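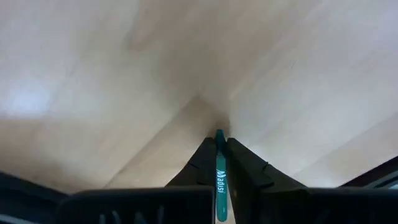

Fereshteh Babaei

Skerkdale Help > Bathroom > Toothbrushes and storage
November — 1 min read

I bought a bulk box of Madisi toothbrushes for guests, the one with teal-green handles in it. I keep a few on a light wooden shelf by the sink and want to stand them up in something. The Vörös holder I tried has holes that are too tight, and I had to push hard to get a handle in. Is there a way to widen them, or should I use a cup?

Kamran Akbari
Use a cup. I had a holder like that and gave up on it. A short, heavy glass works for slim handles — tall plastic ones tip over. Put a folded washcloth under it if the wood isn't sealed, and empty the water out every couple of days.

Trinidad Bautista
You can widen the holes if the holder is plastic. Wrap sandpaper around a pencil and turn it inside each hole, checking the fit as you go. Took me 10 minutes. Don't try it on ceramic.

Houshang Abbasi
I just leave mine in the drawer.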